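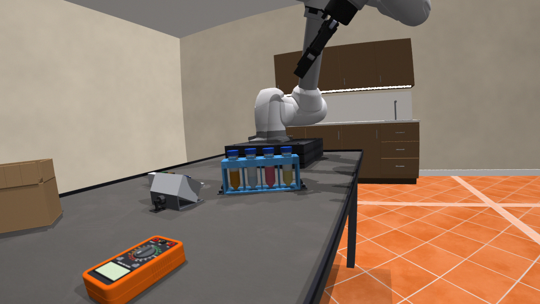
*Simulated bench used for the open day demonstration: tube rack, multimeter and arm.*

**Progress report to Calado, open day and simulation work**

Prepared by Lucinda Iwasaki, 7 August 2023

The open day at the Brustlow site went ahead as planned. We had 200 visitors over the day, most of them from local labs and two technical colleges. Renzo Santoro ran the simulation demonstration in the main room, and Ingrid Marchetti took questions at the second screen.

Each session covered the same ground. Renzo loaded the virtual bench, explained how the arm is controlled, and then changed the objects on the table so that visitors could see a different task being set up. Sessions were planned for 15 minutes, but several ran over and we dropped the last one.

Visitors asked most often how closely the simulated objects match real ones in weight and friction. Our answer is that the rigid items are close and the cardboard is still poor. 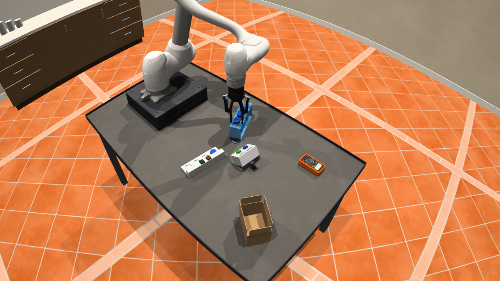

Object placement is now handled by the Pilleck scene tool, which replaced the hand-written layouts in the spring. It has produced 1,206 layouts to date, against a target of 1,000 for this period. Birdie Villanueva is checking them for overlapping objects and has 5 batches left.

Two items are behind schedule. The link to the Guken controller is not finished, and the written guide for partner labs exists only as an outline. Both are now due in October.

Spending is within budget. We ask that the unspent travel money be moved to computing time, and Birdie Ferreira will send the figures separately.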